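Umbrella questions, answered (by me, over tea)

Do I have to roll it up every time?
I do! Mine's a blue and white check and it looks so much tidier with the folds tucked in.
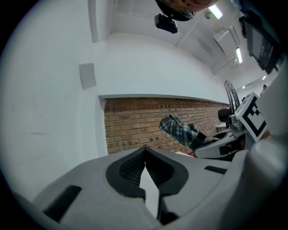 Posted by the Flikville editor, home and hallway
Monday, May 3, 2021

Start at the handle end and smooth each panel round the same way -- a minute, tops.

Can I put it away damp?
Please don't. Open it out overnight first.
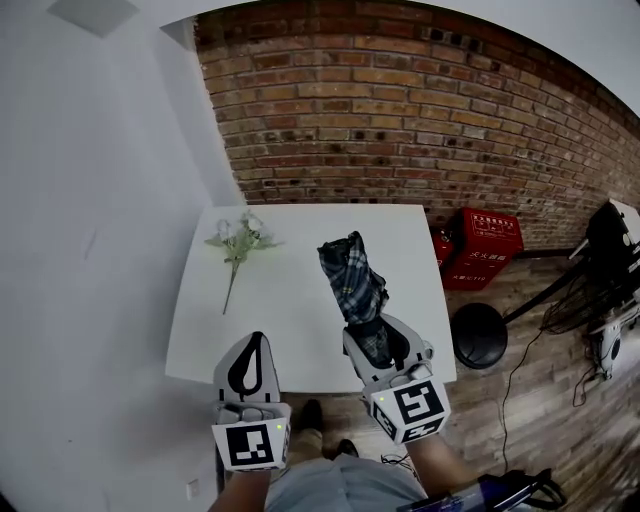

If it still smells musty in the morning, give it another day before you roll it.

7 comments

"Mine lives in the car, never rolled. Oops"
"Does this work on the tiny ones?"

Recent
Fake flowers: how to dust them
Coat hooks for brick walls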